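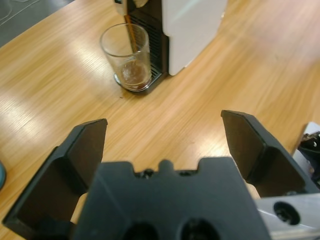 Demonstration collection (robot learning)

Demonstration collection is the gathering of recorded examples from which a learning system is trained to control a robot. One example is usually called an episode. It holds the camera pictures, the positions of the joints, the commands given to the arms and a short sentence that names the task, such as "make a coffee and bring the glass to the tray". The system is later trained to produce similar commands when it receives similar pictures.

The term is sometimes used for any recording of a robot, but most authors keep it for recordings in which a person guides the movement. Data which the robot produces by its own attempts is normally called rollout data and is stored apart.

Methods

In the most common method the operator holds a pair of leader arms, and the working arms copy their movement. Other methods use hand controllers, or the operator takes the robot by the wrist and moves it directly. Leader arms are considered easy to learn, although they give the operator little feeling of contact. A new operator at Torura, a collection workshop in the town of Titton, practises with soft objects before any glass is put on the table.

Two kinds of camera are generally combined. A fixed camera shows the whole table and both arms. A wrist camera moves together with the gripper and shows the fingers and the object near to them, also at moments when an arm hides the object from the fixed camera. All streams must carry the same clock, and an error of a few pictures between them can make an episode useless for training.

Household tasks

Kitchen tasks are popular because they mix several skills. A capsule coffee machine, for example, can require placing a glass, pressing a button, waiting, and carrying a glass with liquid in it. The waiting is a known difficulty. During the pouring almost nothing in the pictures changes, and a system which sees only the present picture may not know if it should continue to wait or begin to move. Some teams shorten this part of the episode before training – others keep it complete and give the system a few earlier pictures as well.

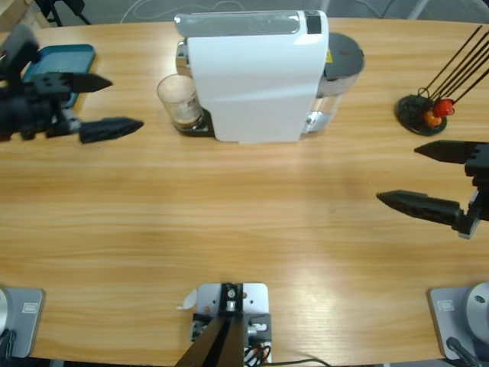

Example: the Duggan collection

The Duggan collection was recorded at Torura with two-armed tables and contains 2,787 episodes, of which 1,160 belong to drink preparation. The plan had asked for 1,000 in this group. The remaining episodes are mostly sorting, wiping and folding. Each table kept the same camera positions for the whole period, while the objects were moved by hand between episodes so that the system would not learn one fixed place.

Recording and review were done with Brenex, a program which plays all cameras of an episode side by side. A reviewer gives each episode a mark from 1 to 3, where 3 means that the task was completed without a pause or a correction. Episodes with the mark 1 are not deleted. They are kept in a separate folder and can be used for training a system to recognise failure.

Quality and criticism

The number of episodes is a weak measure of quality. A smaller collection with many starting positions may give better results than a large one in which every episode looks the same. Differences between operators are also discussed – one person grips a glass near the rim, another lower down, and a simple system may mix both habits into a movement that belongs to neither.

See also

Imitation learning
Teleoperation
Wrist camera
Two-armed manipulation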